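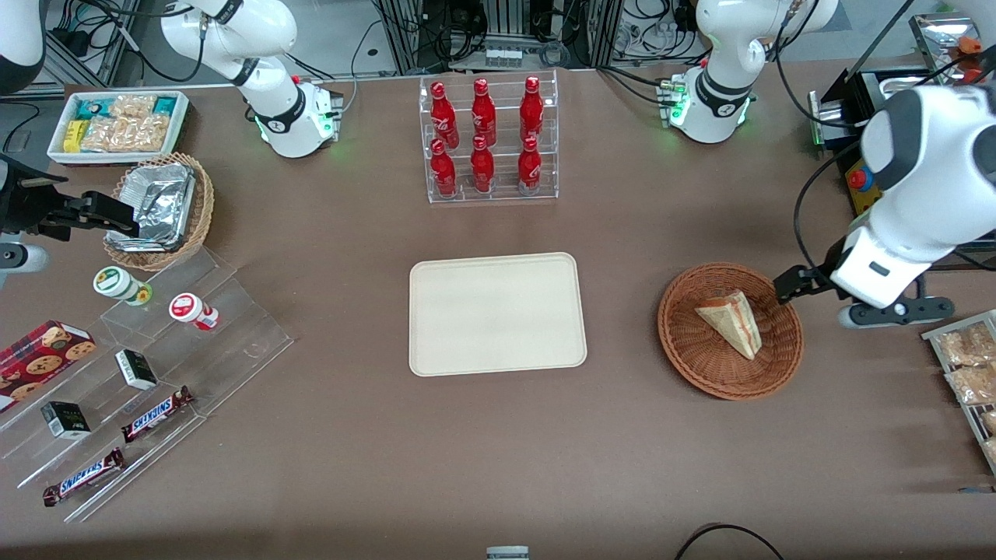 Coke, crackers, cookies and a sandwich in a basket: a snack table wants a little height and a little give.

My aunt Socorro Nina ran the refreshments at the Kistville library talks for years, and she held that people decide whether to stay for the second half by what they can see from their chairs. I used to think this was vanity. I have since set out a good many snack tables of my own (the last one in November, for some 100 people and their wet coats), and I've come around to her so completely that my daughter Marleny now rolls her eyes when I get out the risers.

So let me make my case for the fussy table. Put the bottles on steps, the back row higher than the front, and a shy person can see there's plenty and will take one. Lay those same bottles flat in a cooler under the table and half of them come home with you. Packets and bags of crackers belong together in one good-sized tray, where a child can rummage without knocking over the jars. And a sandwich looks so much kinder in a wicker basket than on a bare plate, though my friend Randa Karam says I'd put soup in a basket if I could find one tight enough.

Ruth Yupanqui, who has fed more people than I ever will, thinks all this is a waste of a good hour. Open the boxes, she says, and get out of the way. She has a point about the hour! But I've stood at her tables too, and I've watched grown men read the side of a cookie box for 4 minutes because they weren't sure it was meant for them.

I do like to leave one tray empty in the middle. Somebody always arrives with something under foil, apologizing for it, and it's a lovely thing to be able to say, "Put it right there."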